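The Quiet Work of the Door Seal
How a microwave oven keeps its energy inside, and what wears out first
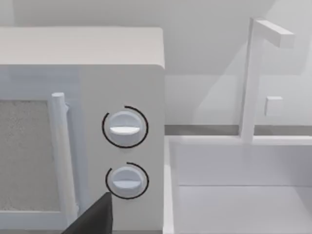
A kitchen microwave runs at a frequency of 2.45 gigahertz, which gives a wavelength in free air of a little over 12 centimeters. The steel box around the food has to hold that energy in on six sides. Five of them are easy. Sheet steel, spot welded or folded at the corners, reflects nearly everything that strikes it. The sixth side opens several times a day, gets slammed, collects gravy, and has to work as well in its eighth year as in its first.

Most owners assume the door seals by contact, the way a refrigerator gasket does. Early commercial ovens did rely on metal touching metal, and they gave trouble. A film of grease or a bent hinge was enough to open a gap, and a gap carrying current will arc. The modern answer is the choke, a folded channel that runs around the inside edge of the door behind a plastic cover. Its depth is close to a quarter of a wavelength. Energy that enters the gap travels down the channel, reflects from the closed end and comes back out of phase, so the gap behaves electrically as if it were shorted. The door can stand a hair away from the cavity and still do its job.

The choke has limits. It is tuned to a narrow band, and its walls must stay where the press put them. Aurelio Rosales, who spent 31 years repairing appliances before he began teaching the trade at Escobedo, keeps a shelf of failed doors for his students. Few show damage to the channel itself. The usual fault is a hinge pin that has worn oval, which lets the free corner of the door drop. "They look at the latch," he says. "I tell them to look at the other side first."

The window is a simpler matter. Behind the glass or plastic is a perforated metal sheet. The holes are tiny next to the wavelength, so the microwaves see a solid wall, while visible light, with a wavelength thousands of times shorter, passes through. Scratches on the outer pane are cosmetic. A tear or a dent in the sheet is grounds for retiring the oven.

Interlocks make up the last layer. A typical domestic oven has three switches behind the latch. Two cut power when the door opens. The third, called the monitor, is wired to blow the line fuse if the others stick closed. Repairers see a fuse that fails each time the door is opened and are tempted to fit a larger one, which defeats the purpose of the circuit. The proper repair is to replace the switches as a set - they cost little - and check the latch alignment before the cover goes back on.

None of this is work for an owner with a screwdriver. The high-voltage capacitor, charged to 2000 volts or more in use, can hold a dangerous charge after the plug is pulled. What an owner can do is wipe the sealing faces with a damp cloth and mild soap, keep towels off the door, and stop using an oven whose door no longer closes squarely.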